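Print this page | E-mail this page

Skerkatix Kitchen Cell - weekly upkeep meeting
Minutes

6 November 2020, small meeting room, then at the bench
Chair: E. Bustamante
Present: Encarnación Bustamante, day shift, night shift, Nuvine service rep (by phone, left after item 4)
Apologies: Magalhães, nobody free to send

1. Last minutes
Accepted. One fix: the finger bolts were checked, not replaced. Night shift to correct the log.

2. Gripper, left finger
Still slow to close when the cell is cold. First few cycles after startup only, then fine. Night shift thinks grease, Nuvine thinks the linkage pins. Long talk, not settled. Agreed to do the cheap thing first: clean both linkages, light oil on the pins, wipe off the extra, run 200 open/close cycles with nothing in the fingers and see if the lag shows. If it does, pull the left linkage and send to Nuvine.
Encarnación asked that whoever does it writes down the time of the first cycle. Last time we had a cycle count and no start time, so no use to anybody.

3. Finger pads
Pads wearing at the tips. Day shift wants to swap both sides together, not one at a time like in the spring. Agreed. 16 pads left in the drawer, Nuvine says next batch ships in December. Don't order from Jasilmont again, the last lot were a hair too thick and the fingers wouldn't meet square.
Old pads to go in the tin marked OLD. Not back in the drawer.

4. Open position and wrist camera
Went to the bench for this one. Open width was changed last week and not everyone had heard. New setting is full open on approach to the pot, both fingers, then close once over the target. The half-open approach was clipping the rim. Saved in the recipe as "pot wide". Old recipe stays until the end of the month, then gets deleted.
Camera view ok. Nuvine rep asked if the picture was hazy at his end or ours. Ours. Lens wipe added to the morning list, dry cloth only, no spray near the housing.

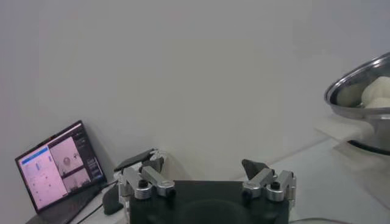 Item 4: wrist camera view, fingers open, laptop and pot at the bench.

Cable by the gripper base came up again. Has to be clear of the base before any move. Day shift wants clips along the table, night shift says clips get in the way when you wipe down. Try two clips at the back and one by the laptop, look at it next meeting. No tape, it leaves gum on the table and we spent half a morning on that already.
Laptop placement: keep it on the left, angled so the person at the stop button can read it. If it gets moved for cleaning, put it back before homing. Arm speed stays at 10 percent whenever someone is working at the bench. This was agreed in the summer and has slipped. Encarnación not happy, asked for it to be minuted.

5. Pot and cloth
Folded cloth under the pot stays for now, stops it sliding. Problem is height. Fold it differently and the rim sits higher or lower and the pick depth is off. Options:
 - mark the cloth and always fold it the same way
 - rubber mat in place of the cloth
 - re-touch the pick height every morning
Magalhães offered a mat cut to size, no price yet. Until then: re-touch the height at the start of every shift and any time the cloth is changed. Write the value on the sheet, even if its the same as yesterday.

6. Cleaning
Fingers come off for washing at the end of the day. Hubs do not go in the sink. Wipe hubs and linkages by hand, dry them, check the screw caps are seated before refitting. One cap was found on the floor on Tuesday, refitted, no damage found. Add caps to the end of day sheet.
Night shift asked who does the wash when the run goes late. Whoever ran the last batch.

7. Software
Update from Nuvine waiting. Not before the left finger is sorted, don't want to change two things at once. Back up recipes first, copy on the stick AND on the shared drive. Day shift to do the backup, needs the drive password from Encarnación.
The side menu text is too small to read from the stop button. Nuvine had no answer on the phone, said to send an email. Sent.

8. Spares
Order: 36 screws for the pad mounts, one spare gripper cable, oil. Hold off on the spare linkage till we know about item 2. Budget line to be checked, may have to wait.

9. Any other business
Bench light. Dim at the back, makes the camera view flat. Day shift to try the lamp from the store room and save a picture with and wihout.
Key to the spares drawer is missing again. Please look in coat pockets.

Actions
Clean and oil linkages, run cycles - night shift
Swap pads, both sides - day shift, after the cycle run
Cable clips - day shift
Update morning and end of day sheets (lens, caps, pick height) - Encarnación
Chase mat price, Magalhães - Encarnación
Recipe backup - day shift
Spares order - Encarnación
Lamp test - day shift

Next meeting: same time, same room. Bring the height sheet.

Recent items
Kitchen cell: end of day sheet (revised)
Nuvine gripper: how to seat the pads
Minutes: previous upkeep meeting
Jasilmont returns, what to send back
Stop button test, monthly record

Print this page | E-mail this page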